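Board: Table and Kitchen > Everyday Dishes
Topic: Big white bowl as the everyday noodle bowl? Also placemats

tealcupboard
So I finally caved and got one of the big Merier bowls, the white one, after staring at it every time I walked through the housewares floor in Kedham. And I love it! I have wanted one proper noodle bowl for years. Up to now everything in my kitchen was either a cereal bowl (too small, soup on the shirt) or a serving bowl (too silly for one person on a weeknight).

The label says it holds 1048 ml, which sounded ridiculous until I started cooking in it, more or less. One packet of noodles, an egg, a pile of greens, whatever is left of the chicken, and there is still space to stir. I've been having it at the counter with a teal plate underneath and a woven placemat under that, and I think the colors together are just lovely.

Three things I'd like opinions on:

Does anybody else use a dinner plate as an underplate for a bowl that size, or is that fussy?

Do woven mats live on your counter all the time or only come out for meals?

And does a thick rim bother you when you drink the broth? I thought it would. It doesn't so far.

brothfirst
Welcome to the big bowl club. You will never go back. I have the 700 ml from the same line and it's my only regret, because it's a fine size for rice and stew and just slightly mean for ramen. I should have gone up.

Underplate: yes, always. Somewhere to park the spoon, somewhere for the drips, and you can carry a hot bowl without doing the fingertip dance across the kitchen.

Thick rim: love it. Thin rims chip.

marmaladehour
I'm going to be the grump. Plate under the bowl is fine in a restaurant where someone else does the dishes. At home it's one more thing in the sink for no reason. I put my bowl on a folded dish towel and off I go.

The mat though, I'm with you on the mat. I like the reed kind. They make a plain bowl of noodles look like you meant it.

brothfirst
A folded dish towel! It ends up damp and then you've got a wet towel on the counter instead of one plate to rinse. I'll take the plate.

marmaladehour
The towel goes straight in the wash with the other towels. It costs me nothing. Your plate has to be rinsed, stacked and put away, and if it's a big dinner plate it hogs half the rack.

pinkenamel
Can we see it? You can't talk about teal and white and woven and then not post it. Is it a deep teal or that pale swimming pool one?

Also what's it doing for storage, because my cupboard shelves are low and I can only stack three of anything with a wide mouth.

tealcupboard
Sorry, of course! Kitchen and table both. It's the brighter kind of teal, with some blue in it. Storage is a sore subject, I'll come back to that.

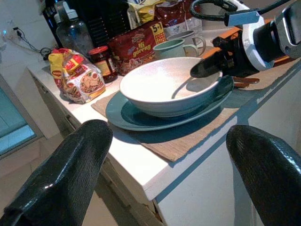
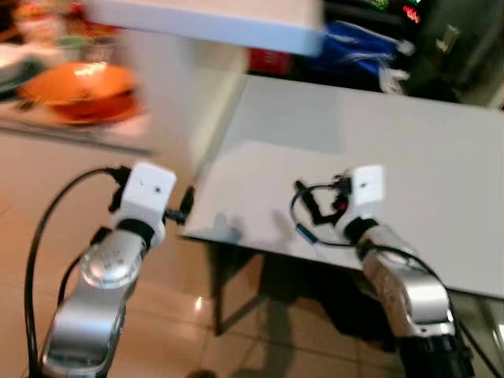
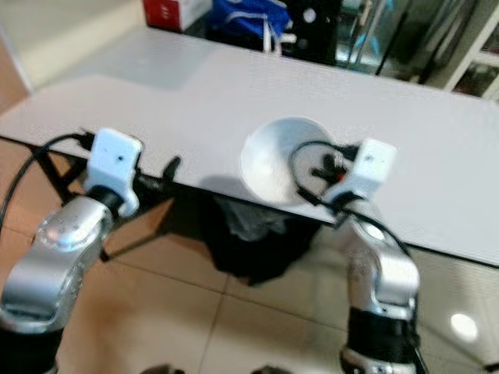
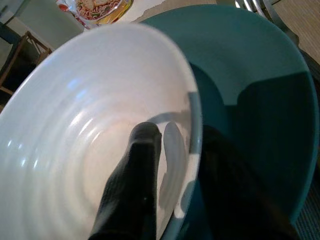
Placemat, mugs and the noodles are all in the first one. Best look at the rings inside the bowl is the last one.

pinkenamel
Oh that teal with the white is SO good. And the mint mug with the gray-blue one behind it! Those are my exact colors. I'm having a bit of a moment about that mug. Where is it from?

And I see mi goreng, and I see 5+1 FREE. Correct shopping.

tealcupboard
The mugs are from Andreadis, the little import shop by the station in Kedham. They sell them loose out of crates, all different colors, and you dig. The mint one came home with me in July and the gray-blue one the visit after. I was hoping for a mustard one to go with them but I haven't seen it again.

And yes, the noodles are a permanent resident. The jar with the red lid too. Half a spoonful on top and I'm happy.

kilnshelf
I make pots as a hobby so forgive me, but I have to talk about the rings. Look at how they catch the light in that last picture, this is the sort of detail that makes me pick a bowl up in a shop. On hand-thrown work you'd get ridges like that from the fingers going up the wall. On factory ware they're put in on purpose for the look. I'm guessing yours is factory, at the size and price Merier sells at, but I'd be delighted either way. Ridges like that are gorgeous under a clear broth, they sort of ripple.

Practical question. Does a metal spoon rattle on them? That's the one thing I notice with ridged interiors. I have a Gerard serving bowl with deep rings and it's beautiful and I can't stand the noise it makes.

tealcupboard
Ha, there's a tiny bit of a washboard sound if I scrape with a metal spoon. I mostly use the brown ones by the plate and with those it's nice and quiet.

marmaladehour
See, ridges are where I get off the bus. Sauce sits in them. Noodles with a dry sauce, like the mi goreng, I want on a flat plate or in a shallow smooth bowl where I can chase the last bit around. A big deep bowl is for soup.

brothfirst
Strong disagree! Dry noodles in a deep bowl means you can toss them IN the bowl. Sauce and oil in the bottom first, drained noodles on top, toss, eat. One dish. On a flat plate they go cold in two minutes and half of them are over the side.

marmaladehour
I toss mine in the pan.

brothfirst
Then you're washing the pan sauce out of the pan, and you were just telling us about too many dishes.

marmaladehour
Okay, that's fair, I'll give you that one. I still want a plate.

pinkenamel
Team deep bowl here, with a fried egg on top that you can break and stir in. I'm making this tonight now, thank you all very much.

kilnshelf
On the mat question from the first post, since we skipped past it. I'd put a reed mat all the way on the counter and keep it back from the edge. They get a bend in them if they live half over the side, and once the strips have a bend it's hard to get them flat again. Mine did it after one summer. I wet it lightly, put it between two boards with books on top, and it came back mostly. Not completely.

tealcupboard
Guilty, it does creep over the front. The counter isn't deep enough with all my stuff at the back. I'll shove the mugs over and give it more room.

So are we saying mats can live out? Mine's been out since I got it because I like seeing it there.

marmaladehour
Mine come out for meals and get rolled up in a drawer after. Crumbs get down between the strips if they stay out, and then you lift it and there's a whole bakery under there.

kilnshelf
Out all the time here. I pick it up and give it a shake over the sink when I wipe down. I've got enough joy out of looking at it to forgive a few crumbs.

pinkenamel
Storage! You said you'd come back to storage.

tealcupboard
Right. So the cupboard I wanted to use is no good, the bowl goes in but then nothing fits on top and it takes up the spot where all the plates used to be. At the moment it sits on the counter with the teal underneath, all set up for the next meal, and I've decided to call that a display. I did try it nested with my other dishes and it wobbles a bit when there's something smaller under it.

The other idea is one of those wire shelf risers. Plates below, big bowl on top. Does anyone have one that holds a heavy bowl and doesn't sag in the middle?

brothfirst
I have a wire one and it sags. Get the kind with a solid top. Measure your plates first, my dinner plates are 295 mm and they would not go under the first riser I bought, the legs were too close together. I had to return it and I was very cross on the bus.

pinkenamel
I don't trust heavy bowls on risers at all. Mine are on the lowest shelf, at hip height, and everything light goes up top. With a thick rim you've also got something good to hold on to when you lift it down.

kilnshelf
Seconding the low shelf. And if you ever stack two of them, put a bit of felt or a paper towel between. The bare ring on the foot will scratch the glaze of the one below. It's a gray mark and looks like pencil. Comes off with a paste of baking soda if it's just metal marks from spoons, but a real scratch stays.

tealcupboard
Oh no, don't say "if you ever stack two of them." I was at the store again at lunch and they had 7 left.

brothfirst
Get the second one. What if someone comes over for noodles?

marmaladehour
I'd say wait a month and see if you still reach for the first. Speaking as a person with a whole shelf of bowls I was sure about.

pinkenamel
Get the second one and two more mugs and post them all when you've got them lined up.

tealcupboard
I'm taking the vote to mean yes, sorry marmaladehour! Low shelf, paper towel in between, and I've pulled the mat back from the edge. I'm going by Andreadis on the way too, so pinkenamel, if there's a spare mint mug in the crates do you want me to tell you what they're asking for it?

pinkenamel
YES please. And mustard if you see it, I'll fight you for it.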